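Kurkgate Household Waste Pilot
Progress report, period ending June
Submitted to the Plodby Fund

1. Status

Work in this period covered the second stage of the pilot: clearing small-item packaging from living room surfaces and sorting it before collection. Of the 220 households contacted, 200 agreed to take part and 71 have returned a complete set of sorting sheets. The remaining sheets are due before the next report. Spending is within the approved budget for the stage.

2. Activity

Each session starts with a table that holds the packaging left after goods have been unpacked. Typical contents are opened cardboard, printed paper box pieces, torn retail packages and small pieces of clear plastic. The task is to clear the table, separate what can be recycled, and put the remainder in a bin on the floor beside it. Products that are still wanted must stay out of the bin.

The Yeoh sheet is used for recording. It has one line per item and four columns: material, condition, destination and remarks. Condition is entered as flat, folded, crumpled or torn. The sheet was shortened after the first stage, when the longer version was often left incomplete.
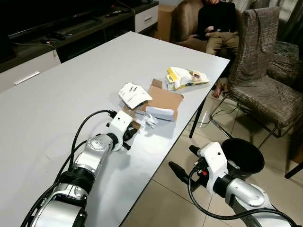 Flattened cardboard causes few problems. It is recognized as recyclable in nearly all returned sheets, and the only recurring fault is that it is put away with other items still lying on it. The instructions now state that anything resting on a cardboard panel is to be moved off and identified first. Small white or gray objects need particular care, as a product and its inner package can look alike at a glance.

Crumpled paper gives less consistent results. Printed box pieces are entered as paper in some sheets and as general waste in others, with no clear link to the amount of print. Torn packages with printed images are the least consistent group. Several sheets leave the material column blank for these.

Clear plastic is under-reported. Small pieces are easily missed when they lie beneath a larger package, and they tend to be found only after the larger item has been lifted. A final check of the bare tabletop has been added to the procedure.

3. Bin placement

Two positions were compared: against the table edge and across the room. With the bin next to the table, fewer items were left on the floor at the end of a session. An open top was preferred to a lid. The near position is now standard.

4. Open points

The Mutis scale has been ordered for weighing sorted material, but delivery is late. Weights will be missing for the first 40 households in the next stage and will be reported separately.

The wording for mixed-material packages is under revision. A draft will be sent to the Fund before it is issued to households.

5. Next period

Collect outstanding sheets. Issue the revised instructions. Begin weighing once the scale has been checked. No change to the end date is requested.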